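## 3. Hardware Build

### 3.1 Hand-held gripper 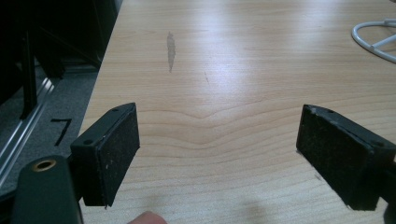 **Figure 1.** Hand-held gripper over the work table, seen from its own camera. The fingers are apart and nothing is held between the textured pads.

The collection tool, which we call Erkix, was built in a shared workshop with the machines available to any member. The design had two constraints. Every custom part had to be printable on a desktop machine, and a worn part had to be replaceable at the bench in a few minutes. We started from an earlier tool, Ternum, that used a single pivoting jaw against a fixed plate. Ternum was simple to make, but the point of contact moved along the jaw as it closed, and small objects tended to roll out of the grasp. Erkix replaces the pivot with two opposed fingers that travel toward each other, so the center of the grasp stays in the same place in the camera image at every opening width.

The fingers have black plastic housings. Each carries a dark textured pad on its inner face, and the pad is the only surface intended to touch the object. The pads are treated as consumables. They pick up dust from the table, and we clean them with a dry brush between sessions and replace them when the surface has gone smooth. We did not measure friction directly. In place of a friction measurement, we used a pull test with a fixed object set, described in Section 3.3.

Fasteners gave more trouble than any other part of the build. In the first version, screws were driven straight into the print, and the threads stripped after a small number of pad changes. The current body uses threaded inserts at the points that are opened often; one is visible in Figure 1 as a brass-colored ring in a circular recess, near the left finger. The inserts were pressed in with a soldering iron. Two early bodies were scrapped when an insert went in at an angle, and we now use a short printed guide to keep the iron upright.

### 3.2 Camera placement

The camera is mounted on the tool and looks out over both fingers. We tried a higher mount, which gave a wider view of the table but made the fingers small in the image and left the gap hard to read when an object was present. The lower mount keeps both fingers in the lower half of the view, with the work surface ahead of them. The cost is that part of the gripper body, and at times the operator's hand, enters the view at the bottom edge. We mask this strip during training.

Lighting was left as found. The workshop has overhead lamps, and the table finish reflects them as a broad glare that washes out the wood grain over part of the surface. A matte cover would have removed the glare, but we wanted the policy to see the surface it would later work on. Scuffs, smudges, and stray cables were left in place for the same reason. Exposure was fixed at the start of each session, which made the glare more severe in some recordings but kept the appearance of the fingers stable.

### 3.3 Collection and pull test

Recordings were made over 19 sessions, mostly in the evening, when the room was quiet. The final set contains 1309 episodes. An episode starts with the fingers open and ends when the object has been released and the fingers have opened again. Episodes in which the tool was put down partway through were removed by hand. Operators were asked to approach at a natural speed and to avoid correcting a poor grasp more than once.

Each session opened and closed with the pull test. The operator gripped each of six reference objects, and a spring scale was drawn away from the fingers until the object slipped. Readings varied widely between operators, as would be expected of a tool closed by hand, and we use them only to decide when pads should be changed. A drop of more than 22 percent from the first reading of the same operator was taken as the limit. This rule is crude. It caught worn pads reliably, but it also caused several replacements that inspection showed to be unnecessary.

Finger alignment was checked at the same time by closing the tool on a flat gauge. Small offsets were corrected at the finger screws. Larger offsets usually meant a cracked housing, and the housing was reprinted. Episodes recorded between the last good check and a failed one were kept but flagged, and Section 5 reports results with and without them.

The robot-side gripper, Istari, uses the same finger and pad files as Erkix, with the hand linkage replaced by a motor. Its camera bracket differs only in the position of the cable exit. Before each evaluation run we compared a still from Istari with a still from Erkix at full opening and adjusted the bracket until the fingertips coincided.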